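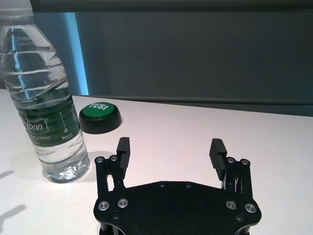
Figure 3. A filled bottle of clear plastic with molded ridges and a dark green label.

Journals > Packaging and Storage > Articles > Section 4

Abstract Methods Results References

Reading time: 3 min

4. Effect of storage temperature on closure torque

4.1 Sample selection

Bottled still water was bought from retail shelves in Breltport and from a wholesale depot in Nararside. The full set held 306 bottles in 12 lots, where a lot is defined by a shared production code. Printed codes were read by eye and entered twice. Lots with unreadable codes were excluded before testing. Ribbed and smooth bottles were both accepted (Figure 3), as wall shape was not expected to affect the closure. Bottles with visible dents near the neck were set aside.

4.2 Conditioning

Each lot was split between a cool room and a warm cabinet. The cool room was held at 12 °C and the warm cabinet at a setting chosen to match summer readings from the Nararside depot. Bottles stood upright on open shelving and were not stacked. Storage lasted 16 weeks and ended in February. A power failure interrupted the warm cabinet once during the fourth week. The affected shelf was kept in the analysis after a check showed no shift in its torque values relative to the other shelves.

4.3 Torque measurement

Opening torque was measured with a Honder bench tester fitted with a four-jaw clamp. The bottle was held at the base, and the cap was turned at constant speed until the tamper band broke. Two peaks were recorded for each bottle: the slip peak, at which the cap first moves against the neck thread, and the bridge peak, at which the band separates. The tester was zeroed at the start of each session and again after the midday break. All bottles were brought to room temperature overnight before opening.

4.4 Results

The slip peak fell during warm storage in most lots. The bridge peak changed little, as expected for a feature set mainly by the geometry of the band. Cool storage produced a smaller drop in slip peak, and in two lots no drop could be separated from the spread between bottles. Differences between lots were larger than differences between purchase sites.

These results agree in direction with the Coman trial described in Section 2, although that trial used a wider neck finish and a lined cap. The Coman data also showed an early fall followed by a long flat period. The present design cannot confirm that pattern, as torque was measured only at the end of storage. Application torque at the filling line was not known for any lot, and the change was therefore estimated against a reference group opened on arrival.

Top load was recorded for a subset of bottles on a separate frame with a 700 N cell. Those values are reported in Section 5 together with wall thickness.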